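What we eat off at the new table

Jul 3, 2026

The kitchen table was the last thing we sorted out after the move to Whitfield. I wanted something with a flat matte finish that wouldn't show every fingerprint, and we ended up with a mauve-brown top. Mavis called it mud at first. She has stopped saying that.

Lunch is simple here. Bread goes in a shallow round basket, the sandwiches go on a white plastic tray, and people help themselves. The basket is a woven reddish-tan one with a braided rim. I paid 5 dollars for it and the tray together, and I like the color next to the tabletop more than I expected to.

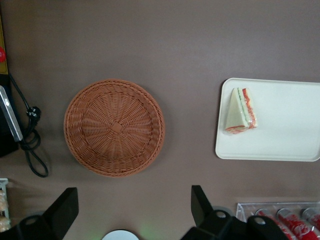
What I'd change

The tray is too big for one sandwich wedge. It has rounded corners and a low lip, good for carrying, but it takes up a lot of table — a plate would do for one person. I may keep it for August, when Lucinda and Ignacio come to stay and there will be more to put on it.

I also want a cloth liner for the basket. Crumbs get down into the weave, and shaking it over the sink only gets some of them out. Plain cotton, cut round, hemmed by hand if I can find the time.

Next up is the shelf by the back door, which still has no brackets.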